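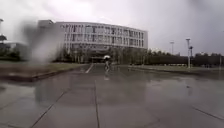 Most trouble with a small outdoor robot starts in the software, and most of it can be found on the workbench before the machine goes out of the door. I keep this page for people who build or repair such machines in a home workshop, as I do, and who write the perception and planning code in the evenings. The tips are in the order I needed them. Rain is my first subject. When the paving is covered with water, it gives back the building, the sky and even the white umbrella of a person on the road, and a planner which trusts brightness alone will see a hole in the middle of the plaza and a bright wall on the right side of it. Please read the first section before you change any motor setting.

## Wet ground and reflections

- Do not use one threshold for the whole image. A dark reflection and a dark obstacle can have the same gray value.
- Check every "obstacle" against the ground plane. If the depth under the ground is negative, mark the cell as *mirror* and not as *blocked*. I keep this as a third state in the grid, and the planner may cross it at low speed.
- For people, accept a detection only when its lowest point is close to the ground plane. A reflection hangs under the feet, and many detectors will happily draw a second box there. Merge the two boxes and keep the upper one.
- An umbrella hides the head and shoulders. If your person detector was trained on dry days, lower its score limit a little in rain, and let the tracker remove the false ones.
- Joints between slabs are long, dark and straight, so a lane finder likes them very much. I ask for a painted line to be brighter than both of its sides. A joint is darker than both, so it fails this test.

My first version of the mirror test lived inside the detector. This was a mistake. Put it in a separate node, so that you can switch it off and compare.

## A smudge on the cover glass

Drops and finger marks make a soft patch which stays in one place while everything else moves. It costs very little to look for it in software:

1. Divide the image into tiles, 20 across and 11 down.
2. For each tile, save the sharpness value over the last minutes of driving.
3. If a tile stays soft while its neighbors are changing, put it in the dirty list.
4. Send the dirty list to the planner as "unknown", never as "free".

Step 4 is the one I forgot, and my machine drove with much confidence into a flower pot. When more than 10 tiles are dirty, mine stops and shows a yellow light. Clean the glass with a cotton cloth and a little water. Kitchen paper leaves fibers, and they give you new soft tiles the same evening.

While the robot stands still, do not update the list at all. A plain gray sky is soft too, and without movement the program can not know the difference. I also leave out the top row of tiles for this reason.

## Replaying a log on the bench

I use a small replay tool that I named Grokus. It is only a script with a slider, but it saved me many cold evenings. Some habits around it:

- Cut the log into pieces of 4,000 images. Larger pieces open slowly, and then you become lazy and do not look.
- Write the weather in the file name: `rain_light`, `rain_heavy`, `wet_after`. The last one is the most useful for reflections.
- Keep one log which you never use for tuning. Mine is called `gostmont`, after the street where I made it. I run it only on Friday, after all changes of the week are finished.
- Save the settings file together with the log. A log without its settings is almost useless after one month.
- Turn off the automatic exposure *correction* in the viewer. It makes a nice image for you, and the planner never saw this image.

## Planner settings for a rainy day

I have two profiles, dry and wet, and a switch on the case. I tried to let the software choose and it changed its mind at every puddle.

| Setting | Dry | Wet |
|---|---|---|
| Top speed | normal | half |
| Distance to curb | narrow | wide |
| Distance to people | wide | very wide |
| Sharp turns | allowed | not allowed |
| Mirror cells | not used | slow crossing |

The distance to the curb needs some patience. At a rounded corner the curb detector often cuts the curve into two straight pieces, and the path goes too near to the point where they meet. I fit an arc through the last points before the path is made. If you have no time for this, make the curb distance wider and accept an ugly path.

## Small things for the bench

- Label both ends of the camera cable. Under the lid all black cables are the same cable.
- Put a printed paper with the start command inside the lid. In the rain you will not want to type much.
- Dry the connectors in open air before charging. A hair dryer on the cold setting is also fine.
- Keep a flat tray with water on the floor and drive past it after each change of the mirror test. I use an old baking tray with a dark bottom, and a desk lamp behind it.

I still have no good answer for wet leaves on the paving. The grid calls them mirror in one moment and blocked in the next one, and the machine stops and starts like a nervous driver. For now I sweep.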